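Ticket 401: Kitchen outlets lose power whenever the dishwasher drains
Status: Closed, reopened, closed
Product: Wevov smart breaker, kitchen circuit
Opened by: Katalin Bíró

Friday, December 19, 2025
The breaker trips during the drain cycle and takes the countertop outlets with it. The app reports "Load event 43." The manual lists load events up to 42. I have restarted the app, the breaker and, in a moment of weakness, the dishwasher. Same result.

Reply from Wevov support
Thank you for reaching out! Please confirm that the breaker is switched on.

Katalin
It is on until it trips. Then it is off. That's the subject of the ticket.

Reply from Wevov support
Understood. Please update to the current firmware and run one full load with nothing else plugged in on that circuit.

Katalin
Firmware updated, which took most of an evening and wanted my email address twice. I unplugged the kettle, the toaster and the Pestomside countertop oven, then ran the long cycle. It got through the wash, got through the rinse, and tripped at the drain with 7 minutes left. Event 43 again. The dishes were clean, so I can't say the day was wasted. 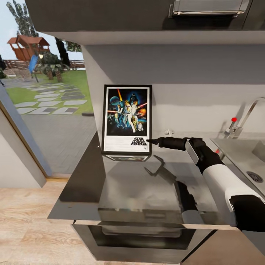
Is it safe to keep resetting the breaker until this is fixed?
Leave it off and stop using the dishwasher. A breaker that trips at the same point every cycle is responding to something, and resetting it over and over only gives the fault more chances.

Katalin
Fine. Washing by hand. I've been told it's meditative, by people with dishwashers.

Reply from Wevov support (second level)
I've read the log you exported. Event 43 is a ground fault and was added in the June firmware - the manual hasn't caught up. The current draw is normal, well below the limit, so please disregard the earlier advice about other appliances. The drain pump is the likely culprit. Ask a technician to test it for leakage to ground before anyone replaces the breaker.

Katalin
The technician from Loureiro came this morning. Cracked seal on the drain pump, water getting into the motor housing. New pump fitted, a Brirkico part that cost more than I'd like. Two full cycles since then and no trip. Please close.

Ticket closed automatically. How did we do? Your survey has been sent.

Katalin
The survey link opens a new ticket. Reopening this one to tell you that.

Reply from Wevov support
Thank you, we've passed this to the web team. Closing again.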